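Vultuna two-finger gripper kit: built, fitted and used for a month

Sun 9 January

I bought the Vultuna kit in December to replace the gripper I had cobbled together from bits of a toy crane. My aim is modest. I want an arm that can clear small plastic tableware off a table and put it somewhere sensible, and I want to build as much of it myself as I can. The arm is a Laslow bench arm, bought second-hand, and it lives in the shared workshop I pay into.

What you get is a bag of screws, one servo, a bearing set, a wrist plate and a download link for the printed parts. You supply the filament and the printer. The instructions run to 16 pages and are mostly clear, apart from the page on the linkage, where two of the drawings show the same step from opposite sides and don't say so. I put the linkage in backwards, noticed when the fingers opened on the close command, and took it all out again.

Printing took a weekend. I used black PLA and 700 grams of it went on the full set, including one finger I had to do twice after it lifted off the bed. The ridges on the inner faces need a slow outer wall or they come out mushy. Don't sand them. The first finger I sanded was noticeably worse at holding anything thin.

Assembly was an evening's work once the linkage was right. All the holes lined up. A couple of the screws into the housing were tight enough that I ran a hand tap through first, and I would do the same again. You'll need your own hex keys, as there are none in the bag.

Fork handles were the test I cared about most, as my old gripper could never keep hold of one. They are narrow, slightly curved and shiny, and they like to swivel. With the Vultuna fingers closed on the handle, the ridges grip along enough of its length to stop most of that.

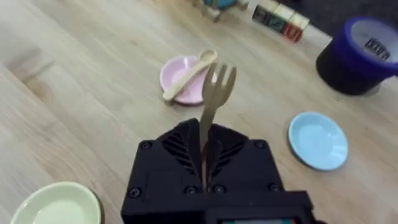 Fork held upright between the fingers, with the bowl and spoon behind.

The servo is the weak part of the kit. It is strong enough for toy plates and cutlery but it hums when it is holding, and after a long session it gets too warm to leave a finger on. I set a lower holding current in the software and that helped. If you plan to lift anything heavier than plastic, budget for a better servo from the start. The mount takes the next size up without any changes to the print.

Opening width is generous. I can come down over a small plate with plenty of room either side, and this matters more than I expected, as my positioning is still not very good. Flat plates remain the hardest thing on the table. The fingertips are pointed, so they can get under a raised rim if you approach at a shallow angle, but a straight-down approach mostly pushes the plate along. A plate standing in a rack is far easier, and I did most of my early practice that way round.

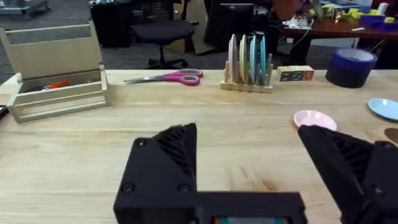
The software is where I lost the most time. Vultuna's own control program works but it only gives you open, close and a slider. I moved to Omov, which is free and lets you record a movement by hand and play it back. It took two evenings to get the gripper recognised. After that it was reliable, and I have not had a dropped connection since changing the USB cable for a shorter one.

Wear so far is light. I keep a tally, and the fingers have done just over 3000 open and close cycles. I checked the screws at 1000 and found one in the wrist plate had worked loose, so it now has a dab of threadlock on it. There is a little play in the linkage that wasn't there at the beginning - not enough to cause trouble yet.

The last job I tried was picking up cutlery lying flat on bare wood. Forks are manageable if the fingers come down across the handle. Spoons are less predictable, and I usually need a second go. Some thin rubber on the tips might help, and I will try that before I reprint anything.

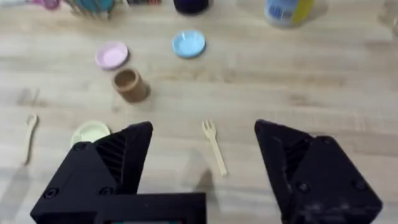 Áine Brophy disagreed with me about the rubber when she read a draft. She had the same kit on a Lenihan arm, and said the pads peeled off within days and took the crispness off the grip while they lasted. Her advice was to print just the last part of each finger in something flexible and screw it on, and to slow the final bit of the descent before blaming the fingers for anything.

I've slowed the descent and it has helped with the spoons. The flexible tips will have to wait until I have the right filament.

Would I buy the kit again? Yes, for light work, and on the understanding that you have a decent printer and don't mind a poor page in the manual. Ridwan Gunawan asked me whether it was worth having over a plain parallel gripper. For boxes and blocks I'd take the plain one, which is cheaper and quicker to build. For cutlery I would pay the extra.

Four out of five. The missing point is for the servo.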